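Switching an older cat from dry to wet, how fast?

Last updated: Tuesday, 7:44 pm

tonderroad
I've got a 14-year-old desexed female, indoor only, who has eaten dry food her whole life. The vet at Cullside Animal Hospital wants her on mostly wet because her kidney numbers are creeping up. It's early stage and no prescription diet yet. He said to "transition gradually" and that was the extent of it.

She gets 60 grams of dry a day over two meals. I've tried putting a spoonful of wet beside it and she eats the dry and leaves the rest. Mixed in, she walks off. How long did it take other people, and did you cut the dry back or just keep offering both?

gumleaf_deb
Took us 29 days with a fussy male. I wrote it down on the calendar. Started with a teaspoon of wet on a separate saucer, never mixed. Once he was licking the gravy I took a little dry away each morning. The evening meal was the last to change over.

Temperature made a difference. Straight from the fridge he wouldn't look at it. A splash of hot water stirred through and he'd at least come and sniff.

paddock_pete
I'd just stop the dry. Put the wet down, pick it up after half an hour, try again at the next meal. They eat when they're hungry. Did it with two farm cats and neither of them missed more than one feed.

kelpie_and_two_cats
Please don't do that with an older cat. A cat that stops eating for a couple of days can get fatty liver, and one with kidney trouble has less room for error. Farm cats that are catching half their own dinner are a different case. If she skips a full day, ring the vet.

paddock_pete
Fair enough on the kidneys, I skimmed that bit. I still think people drag it out too long. A cat learns pretty quickly that if it holds out the biscuits come back.

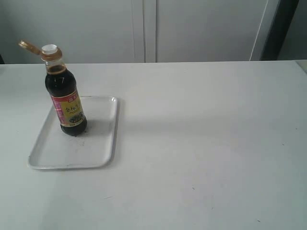
The other thing I'd look at is the bowl. Ours hated anything deep because their whiskers touched the sides. We went to something flat and low, and the slower one started finishing her meals. Cost nothing to try, we had a dish in the cupboard already.

tonderroad
She does have a deepish bowl. I'll swap it tonight. I'm with kelpie on the cold turkey approach though, she's only 3.9 kilos and I don't want her dropping any.

kelpie_and_two_cats
Weigh her weekly while you're doing it. Stand on the bathroom scales with her and then without. Kitchen scales and a box are better if she'll sit. Write it down or you'll convince yourself she's fine.

manalastas_moggies
We foster seniors and most arrive as dry food addicts. What works for us, in this order:

Crush a few of her usual biscuits to powder and sprinkle it on top of the wet. Do that for a week before you cut anything. Then try different textures before you try different flavours. Ours nearly all prefer pate to chunks, and the ones who don't will lick the jelly off and leave the meat. Buy single tins. I have 44 pouches of a salmon one in the laundry that not one cat in this house will touch.

Ask your vet about phosphorus too. Not all wet food is low in it, and some of the fancy ones are fairly high.

gumleaf_deb
Disagree slightly on the biscuit powder. With ours it turned to paste and he wouldn't go near it. Whole biscuits pushed into the top worked better, he had to get through the wet to reach them.

manalastas_moggies
Depends on how wet the food is, I reckon. With pate it stays dry for a few minutes. With gravy, yes, paste.

trirncombe_vn
Vet nurse here, not your vet nurse. Any increase in water is useful, so don't treat it as all or nothing. Half wet and half dry is still a good result for a cat who has never had it. Put a second water bowl somewhere away from her food. Some cats will also take warm water over their biscuits, but throw it out after an hour in hot weather.

If she vomits or gets loose stools, go back to the previous step for 3 days and then try again.

paddock_pete
Half and half forever gets expensive if she only picks at the wet and you bin the rest.

trirncombe_vn
Smaller serves. Cover the tin and it keeps in the fridge for a day or two, check the label.

tonderroad
Update. New dish, pate, a few biscuits pushed into the top as Deb said. She ate the biscuits and roughly a third of the pate, then came back later and licked the rest flat. Morning meal she ignored completely. I've left the dry amount as it was for now and I'll ring Cullside to ask about phosphorus before I buy more tins.

gumleaf_deb
That's further than we got in the first week. Stick with the evening meal if that's the one she'll take.

17 replies · 3 shares

Related threads
Cat drinks from the shower but not the bowl
Best time of day to give thyroid tablets
Boarding a senior cat over October school holidays
Slow feeders for dogs who inhale their dinner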